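Trade mission stewards and local hosts wanted – Pirnden Chamber of Commerce

Paid and unpaid places. Closes Sat 29 June, 5pm. No late ones please, we had eleven last year and it was a pain.

A delegation from Matlala is coming to Pirnden in December. Minister, deputy, a party of business people, some press. They'll see the port, the cold store at Larlow and the new training college, then a dinner at the Guildhall. We need people to get them from one to the next and home again.

What we're after

2 paid coordinators, fixed term, start as soon as we can get you. £330 a week, part time, mostly mornings until the visit and then frankly all hours. You'll sort cars, name badges, seating, menus, who sits next to the mayor. Must be able to write a clear email. Driving licence essential. Some knowledge of protocol useful but we can teach you that.

Hosts, unpaid, expenses covered. Families or single people with a spare room, within easy reach of the town centre. Guests stay three nights. Breakfast and a lift to the coach stop, that's it. Separate bathroom nice but not needed.

Stewards for the public open day at the college. Half day shifts. Lunch provided. The college workshops will be open and visitors can have a go at things, so sensible shoes.
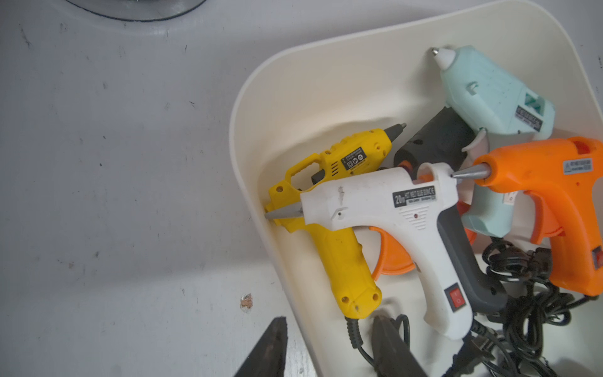 Stijn Verschueren did it for the last visit and wrote to us afterwards: "I had two fish exporters in the back room and we still write to each other. Tell people the days are long though. The coach was late every night and I wish someone had said bring a coat."

So – bring a coat. The coach firm has been changed.

Who can apply

Anyone over 18 living in Pirnden, Larlow or the villages. You don't have to be a Chamber member. French speakers very welcome, we are short. Councillors and candidates can host but can't be paid coordinators, sorry, that's the rule.

Hosts will get a home visit from us before we confirm. Takes half an hour. Coordinators will be intervewed in the first half of July.

How to apply

One page, no CV needed for hosts or stewards. Say which role, when you're free in December, and a daytime phone number. Coordinators send a CV and one referee as well. Post or drop in to Hendrik Hoekstra, Chamber of Commerce, Prerville House, Pirnden. Put "Matlala visit" on the envelope. Or ring the office and ask for extension 662, mornings are best – leave a mesage if it rings out.

Fares and parking paid back against receipts. Keep your receipts!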